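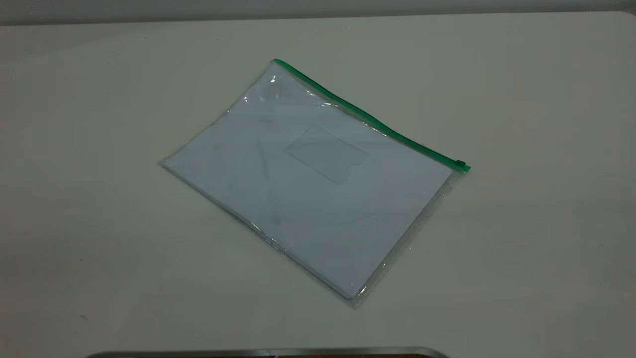 Green zipper pouch, stack of white paper, one very clear table.

OK, paper people, the desk clear-out has begun and I am having way too much fun with it! Thread for anybody else who keeps every sheet that ever comes into the house.

First up, the pouch. Clear plastic, zips along the long edge, and the zipper is this fantastic loud green. I can spot it from the other side of the room, even when it's under a magazine with just the corner poking out.

I used to be a folder person. I had the tabs and the labels and the box they all hung in, and I still put everything in a heap next to the lamp. With a pouch I drop the sheets in, pull the slider across and I'm done (my kind of filing).

Went through the big drawer last night. 148 sheets to keep, and a recycling bag so full I had to carry it down in both arms. Best evening I've had in weeks!

Things I found: the manual for a blender I gave away, 3 copies of the same lease, a parking permit that ran out last September, and a really good soup recipe on the back of an envelope. The soup is happening this weekend.

How I'm sorting, if you want to try it. Home stuff in one pouch, health in another, car in a third. Blank paper and one-sided printouts get their own, so there's always something to scribble on. Taxes stay in the metal box because I'm scared of them.

Don't overfill! I know it's tempting. My limit is 30 sheets to a pouch, and then it still lies flat and the corners stay nice. Go much past that and it turns into a pillow and slides off the shelf.

Also, take the staples out first. I skipped that with the Mulik paperwork (our old landlords, long story) and one of them poked a hole right through the plastic. Tape fixed it but I'm still a little sad.

Somebody asked about storage. They stand on edge in a Lonik magazine holder, zipper side up, and I flip through them like records. So satisfying. The holder came from the secondhand shop on Jõgi Street and it's a tiny bit crooked and I love it.

And can we talk about the table?? I'd forgotten how pale the top is. I wiped it down and then just stood there with my coffee admiring it.

Next is the hall closet, where there's a shoebox of photos from the Aller trip. I counted them once and got 236. Going to need more pouches!

28/04/2019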